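Acta de la reunión de Pundumo, 21 de enero de 2025

Empezamos tarde, como siempre, porque Mieke Jansen traía las llaves y el autobús de Benavides la dejó tirada media hora (llegó con bizcocho, así que perdonada). Tomo yo las notas otra vez, Tudur Eynon dice que su letra no la entiende ni él.

Asistentes: Mieke, Tudur, las dos hermanas del puesto de lanas, Benavides y una servidora. Excusa su ausencia la chica de Mirex, que manda saludos y la factura.

Acta anterior. Se aprueba con una corrección: el local de Grurolano se alquila hasta junio, y yo había puesto otra cosa. ¡Perdón!

Cuentas. Tenemos 291 euros en caja y nos deben todavía el último mercadillo. Tudur insiste en que hay que guardar algo para las bolsas de papel y todos de acuerdo. Queda pagar a Mirex por los carteles, que por cierto han quedado preciosos, con la tipografía gordita que queríamos desde el principio.

Lotes para el mercadillo de segunda mano. Esto nos llevó casi toda la tarde, y con gusto. Fuimos sacando cosas a la mesa y hablando de qué va con qué. Mieke quiere un lote "de dormitorio" con el despertador color crema, el de las campanas azul clarito, y la caja forrada de cuadros escoceses. A mí me encanta la idea, pero Tudur cree que la caja se vende sola y que sería una pena regalarla. Después de un buen rato de tira y afloja, se acuerda que vayan juntos y que el precio lo ponga Mieke.
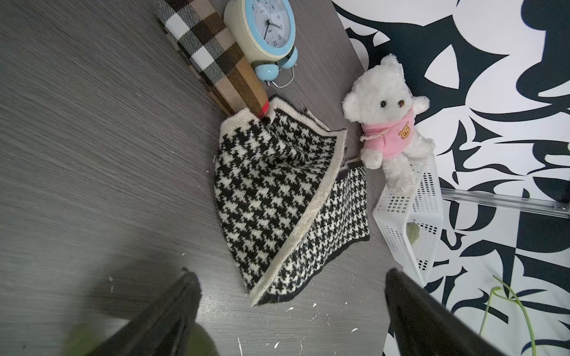 La bufanda de pata de gallo, la blanca y negra con el borde crema, dio para mucho más. Una de las hermanas la pondría en la percha de la entrada para llamar la atención, la otra la doblaría con la ropa de invierno. Votamos y ganó la percha - por un solo voto, que conste. Con el osito blanco de la sudadera rosa no hubo debate ninguno: va al rincón infantil, bien alto, que se le vea la cara. Benavides preguntó si se podía reservar para su nieta y le dijimos que sí, pero pagando como todo el mundo.

La cesta blanca de plástico no se vende, que nos hace falta para las lanas.

Limpieza. Hay que pasar un trapo a la mesa antes de poner nada más encima, que está llena de miguitas. Me apunto yo.

Varios. Tudur propone imprimir octavillas. Mirex nos haría 3000 a buen precio, pero nos parecen muchísimas para un barrio así - se le pedirá presupuesto de menos cantidad. Las hermanas preguntan por la calefacción del local y Mieke llamará al dueño.

Para la próxima: Mieke trae las etiquetas, Tudur la caja del cambio y yo el trapo y el café.

Se levanta la sesión cuando se acaba el bizcocho.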